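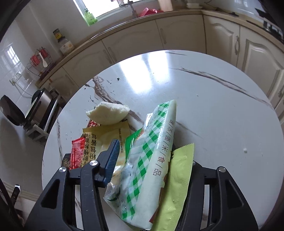 The Cendlow method for clearing a kitchen table costs $31, runs to 15 short lessons and promises that you will never again eat breakfast next to last night's wrappers. I have my doubts.

Its author, Maxence Arnaud, says a table collects packaging because we fail to "close the meal." His answer is to sort as you go: sachets in one tray, bags in another, leftovers straight into a lidded box. The trays are sold separately, by Zestano, and the large set will take up a fair share of any round table.

I tried it for most of November. A long plastic food bag does not lie flat in a tray. You fold it, it opens, you fold it again. Small sauce packets with torn tops leak on whatever is underneath. And the half-eaten steamed bun, which Arnaud would have boxed on the spot, went hard in the fridge and was thrown out anyway.

A rival program from Skullex claims 700 households gave up the habit in a month. I asked how they were chosen and got a brochure.

What did help was moving the trash can next to the table. It was free. Arnaud mentions it once, in lesson 15, after the page where you can order more trays.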